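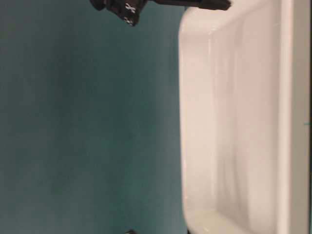 Brutel Deep Storage Tub, White

$38.00 | In stock | Ships in 2 days

I started selling these because I was tired of replacing my own! I make soap in my garage (that's how this whole shop got going) and I need somewhere to keep bottles, molds and the odds and ends that never fit on a shelf. The cheap tubs I used to buy went yellow and then split at the corners, usually while I was carrying them. My first Brutel has been in use since April a couple of years back and I still grab it most mornings.

What I like best is the rounded corners. You can get a sponge right into them, so there's no crusty line of old gunk to dig at with a toothpick. Mine gets dish soap and warm water and that's it. Please don't put it in the dishwasher, though. Raghavendra Kamath, who packs orders with me, tried it with his and the bottom bowed.

Specs

Color: white
Weight: 950 g
Stacks: up to 5 high when empty, 2 high when full
Lid: sold separately (the Skamero flat lid fits, the older Navickas one doesn't, sorry)
Warranty: 6 months against cracks

A few things people write in to ask

Can I keep food in it? Dry stuff in its own packaging, sure, I have rice and flour bags in one. I wouldn't pour anything loose straight in.

Will it stain? Turmeric and red clay both left a mark on mine. The clay came out with baking soda and an overnight soak, the turmeric is with me for life.

Does it come in other colors? I keep asking Brorkero, my distributor, about a gray one. They keep saying maybe.

What customers say

"Bought one for the potting bench and went back for another. Easy to rinse out, fits under my sink. Wish the lid came with it." Quang Âu

Shipping and returns

Orders placed before noon go out the next day. If yours shows up cracked, send me a photo and I'll mail a new one, no need to ship the old one back. Returns on unused tubs are fine too, but you cover the postage. I'll be away on 23rd July, so anything ordered that day will go out a day later than usual.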